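Brirdale Household Help > Kitchen and Pantry > Storage

Keeping tall snack bags upright in a divided tray?

Fadwa El-Sayed
Posted Sunday, 6 replies hidden, 3 shown

Hello all, hoping somebody has a cleverer brain than mine for this one. I'm trying to sort out our snack drawer and I've got myself in a muddle over tall thin bags. We get through a lot of the meat snacks that come in long flat packets (my brother-in-law orders them from Suler, which is a little import grocer, and he never orders one, he orders 36 in a go). They arrive in a cardboard box, the box falls to bits, and then they live loose in the drawer with the crisps and the tea towels and all sorts.

So my plan was to stand them up like files. I had a couple of those pale plastic trays with the compartments, the sort you get with a takeaway, and I thought great, free storage! I cleared the big table, covered it in paper so I could draw round things and work out what would fit across the drawer, and had a go.

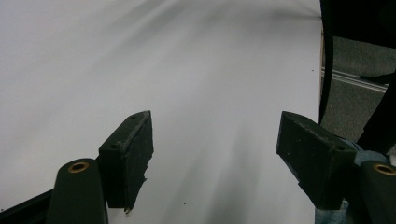

The drawer is 800 mm wide inside and 145 mm deep, so there's decent width but the height is a real nuisance. Anything standing up properly has to lean back or the drawer catches on it. I don't mind a bit of a lean. What I do mind is the whole row sliding down flat as soon as I take one out, so I've got to stand them all up again with one hand while holding a cup of tea in the other.

Before anyone says it, I don't want to spend proper money. We had a kitchen chap round in January who quoted me 3,000 for new pull-outs, which made me laugh out loud, poor man. I'm after something I can do at the table with scissors and a bit of card.

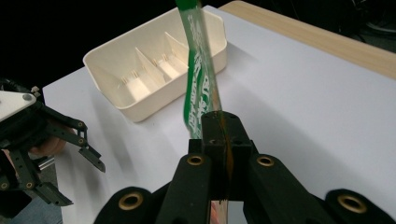

I've been wondering whether I'm starting with the wrong container altogether. A plain box would be taller and would take more, but then I've got nothing in the middle to hold anything up. The tray at least has those two slanted dividers, and there are little notched slots along the bottom of them that make me think I could push a strip of card in and build the height up a bit. Has anyone tried adding to a divider like that? Would glue even stick to that sort of plastic?

The other thing is which way round to put them. Long side of the tray facing me, or short side? I've changed my mind on this at least five times and my daughter has stopped answering when I ask her.

Thanks in advance, and sorry for the essay!

Romberg
Use a plain box and pack it tight. They only fall over if there's room to fall over. Job done.

Pantry Pat
Hi Fadwa, I did almost exactly this with soup sachets and noodle packets, so here goes.

Keep the tray. Packing a box tight is fine on day one, but halfway through the packets you're back to everything lying down, and it's the halfway stage you live with most of the time. What you want is small sections, so a bag only has a short way to slide.

For the card, skip the glue. Most glues I've tried peel off that smooth plastic within a week or so. I cut the card from a cereal box, folded it over the top of the divider like a little saddle, and stapled it to itself either side. Make it two layers thick, as one goes floppy. If you want to use the slots as well, cut a couple of small tabs at the bottom and try them, but don't force it, that thin plastic splits and then you've got a sharp edge in your drawer.

Way round: I'd have the bags leaning away from you, towards the back of the drawer. Then you see the fronts and you can flick through them. Check the height with the bag leaning, not standing straight, and leave a finger's width under the top or you'll be swearing at it every morning. And put something grippy under the tray. I've got a square of that rubbery mesh matting, but a damp cloth will show you whether it helps before you go and buy any.

Last thing, wash the tray properly if it's had food in it. Corners especially!

Fadwa El-Sayed
Pat, you're a star, thank you. I've been back at the table with one of the green packets.

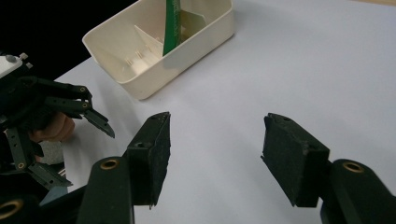 I hadn't thought about measuring on the lean, and I feel a bit daft, as I'd been holding the ruler bolt upright and then getting cross that nothing would go in. I've cut my first card saddle (wonky, but it's from a Ra porridge box so at least it's thick) and I'll do the second tonight.

Romberg, I did try a box, love, but the first person in this house to want a snack takes three, and then it's a landslide.

I'm also going to snip the empty bit off the top of each packet if there's any above the seal. Only a sliver, mind.
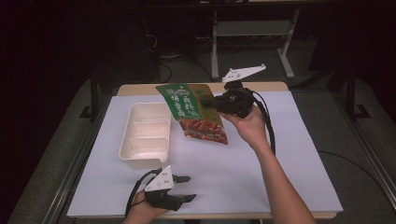
Divided tray and one of the green bags, on the papered table.

Pat, did you leave the long section for the tall things and put the little ones in the two smaller sections, or the other way about? I was going to put stock cubes and sugar sachets in the small ones, but now I'm wondering if the short bags would sit better there.

Pantry Pat
Tall things in the long one, yes, all in a row. I had my small bits in the back sections for months and kept forgetting they were there, so put in whatever you use least. If the row's still sliding once you're down to the last few, stick a folded tea towel in behind them and move it up as you go.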